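Unit 7: Shared-amenity housing and how it is sold

Reading before the seminar: the Trenorier case pack, sections on tenure and service charges.

Homes built next to a shared facility, such as a marina, a golf course or a riding centre, are sold on two prices. The first is the price of the house. The second is what the owner pays each year towards the facility, and buyers often look at it late.

Terms used in this unit

Service charge: the yearly sum for upkeep of roads, lighting and planting.
Membership: the right to use the facility. It may be tied to the house or sold separately.
Frontage: a plot with a direct boundary on the facility.
Reserve fund: money held back for large repairs.

Worked case: Wernby Marina

Wernby has 18 frontage plots. Each owner pays a service charge of £2848 a year and may buy a berth for a further £3000. The berth is optional, so the lowest yearly cost is £2848 and the highest is £5848. An agent who quotes only the lower figure must say that the berth is extra.

Compare this with Datilden, where membership passes with the house and can't be dropped. A seller at Datilden has a smaller pool of buyers, but the club's income is steadier and the reserve fund is easier to plan.

Points to check on any listing

Who owns the facility, and whether it could be sold for building.
Whether the charge is capped.
Whether short lets are allowed.
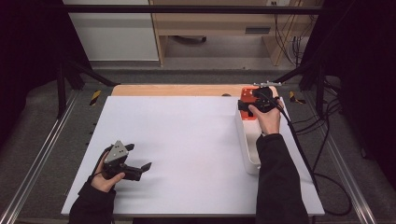
Notes by Charalambos Kourkoulas, Property Marketing, second term

Views and noise

Frontage usually adds to the price, but the gain is uneven. Plots beside a slipway or car park may sell for less than those one row back. Visit at 7 in the morning as well as in the afternoon.

For the seminar, draft a listing of one paragraph for a frontage plot at Wernby. State both yearly costs. Bring two printed copies.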